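Updated Wednesday, September 30, 2020

# Looking after films at home: discs, tapes, and the room you watch them in

These notes started as a sheet stuck inside the cupboard door. The shelves now hold 866 films, mostly DVDs, with a box of video tapes that still get played. Everything below has been done in this house. Where something went wrong I've said so.

## Cleaning discs

Wash your hands first. Hold the disc by the edge and the centre hole and look at the shiny side under a lamp. If there is only dust, blow it off or use a soft brush and stop there.

For fingerprints, run the disc under lukewarm water with one drop of washing-up liquid. Wipe with a soft cloth from the centre straight out to the edge. Don't go round in circles. A scratch that follows the track is harder for the player to read past than one that crosses it. Rinse, shake, and dry with a clean lint-free cloth.

Kitchen roll is too rough. So is a T-shirt with a print on it.

Toothpaste is often suggested for scratches. I tried it on two discs that skipped. One played afterwards and one got worse, so I only use it on a film I could replace for 99p at the market in Oltatlow.

If a disc freezes at the same point every time, try it in another player before throwing it out. Older players are often more forgiving. My copy of a long western sticks at the river crossing in the living room and runs straight through on the old machine upstairs.

## Cases and sleeves

Broken hubs are the usual trouble with cases. If the teeth in the middle have snapped, the disc slides about and scratches itself. Replacement cases are cheap in packs. Move the paper cover across by sliding it out from the top, slowly, with the case lying open and flat.

For sticky price labels, warm the label with a hairdryer on low for half a minute, then peel from a corner. Leftover glue comes off with a little cooking oil on a cotton pad. Take the paper cover out before you do this.

If you are short of room, put the discs in sleeves and keep the covers flat in a folder. Number both. I used plain Heinonen sleeves with a cloth back, and they have been fine. The all-plastic ones clung to the discs in summer.

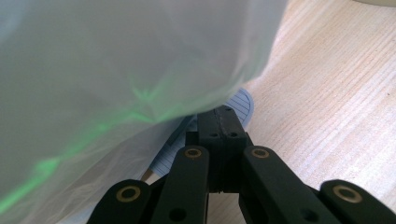 *Thin plastic bag and a pale wooden table top.*

## Shelving

Discs stand upright, like books. Laid flat in tall piles, the bottom cases crack and the one you want is always the bottom one. Keep them off outside walls and well away from radiators.

I have Arnby shelves, the narrow kind. They bow in the middle when full, so turn the boards over once a year or put a bracket under the centre. Screw them to the wall. A full unit is heavy.

Sort by title and leave out "The". I had directors for a while, but the rest of the household couldn't find anything. Box sets go on the bottom shelf whatever they are called.

## Video tapes

- Store on end, full reel at the bottom.
- Wind right through and back once a year. I do mine in October, when the evenings draw in.
- Never play a tape with white specks on the reel. That may be mould and it will spread to the machine, then to every other tape you put in.
- Let a tape from the loft sit in the room overnight before playing.

## The room

Put the screen so that no window is behind it or straight opposite. If you can't, line the curtains with blackout fabric, hemmed to overlap in the middle by a hand's width.

A dim lamp behind the television is easier on the eyes than full darkness. Put it on the floor, bulb hidden.

Speech too quiet and explosions too loud? Look in the sound menu for "night mode" or "dynamic range" and switch it on. Also pull the speaker forward to the front edge of its shelf. A rug helps if the floor is bare.

For a projector, a smooth wall in matt white will do. I used Clana matt emulsion, two coats with a foam roller, and sanded lightly between them. Clean the projector's filter whenever the fan starts to sound busy.
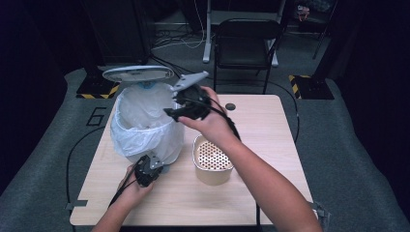
One reader wrote in to disagree about the wall. She painted hers white and found that black scenes looked washed out, and a very light grey gave her a better picture, particularly for older black and white films. She also says to mask the edges with black felt tape, a job that took her one evening.

I haven't tried grey yet. The felt tape I can vouch for. Press it down hard at the corners, where it lifts first, and leave the projector off until you have it straight against a spirit level.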